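Harine Law Publishing
Commercial and Property Titles

Tonar on Commercial Leases: Law, Practice and Forms
Nineteenth Edition
Revised by Liên Từ

Hardcover, 1744 pages, with forms supplement
Format: print, or print with online access

Tonar on Commercial Leases has long been a standard reference for practitioners who draft, negotiate and litigate leases of office, retail and industrial property. The nineteenth edition has been revised throughout and follows the life of a lease from the letter of intent to surrender of the premises. Each chapter opens with a short statement of the governing rules and then turns to the points on which courts have differed. 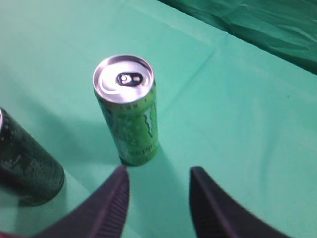
The chapters on assignment and subletting have been rewritten in full. They now treat consent clauses, recapture rights and changes of control in separate parts, with cross-references to the forms supplement. The discussion of operating expenses has also been expanded, and it includes new material on audit rights, caps and the treatment of capital repairs.

New to this edition

A chapter on early termination options and the drafting of notice provisions
Revised treatment of the landlord's duty to mitigate damages
Added commentary on percentage rent and the definition of gross sales
A fuller account of guaranties, including limited and declining guaranties
An updated table of cases and a rebuilt subject index

The forms supplement contains 52 model forms, of which 19 are new. Alternative clauses are given for landlord and tenant, and drafting notes appear beside the clause to which they relate. Purchasers of the print and online set may download the forms in editable format. Forms should be adapted to the law of the state in which the property is located – the notes identify the provisions most often affected by statute.
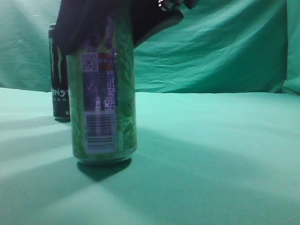 The work is intended for attorneys in private practice, in-house counsel, property managers and judges. Law school libraries will find it suitable for advanced courses in real estate transactions, and the chapter on default and remedies may be assigned separately.

About the reviser

Liên Từ practices in the leasing group at Đào & Plasesbridge, where her work covers retail centers and mixed-use projects. She prepared the annual supplements to the previous edition.

Ordering information

Orders are accepted from individuals, firms and libraries. Institutions ordering 40 or more copies should contact the Harine sales office for terms. Subscribers to the annual supplement receive each new issue in June, with an invoice enclosed. Books may be returned in saleable condition within the period stated on the invoice – online access codes are not returnable once activated.

Related titles

Harine Guide to Easements and Shared Access
Tonar on Mortgages and Security Interests
Plasesbridge Forms for Property Managers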